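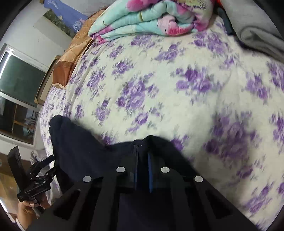

Does a mattress topper fix a sagging mattress?

It hides a shallow dip for a while. If the springs or foam underneath have gone, the topper sinks into the same hollow.

Flurnau Topper, item 2412
Price: $387

The maker calls this one "restorative." We've stocked toppers long enough to doubt that word. What you get is a slab of foam in a zip-off cover, and it makes a hard bed softer. It won't cure your back.

Cover: machine wash at 40 degrees C, line dry
Sizes: twin, full, queen
Returns: unopened only

The Paminetti costs less and has no zip. Torbjørn Wallin in our store prefers it, but he likes a firm bed. Ask him before you spend the extra.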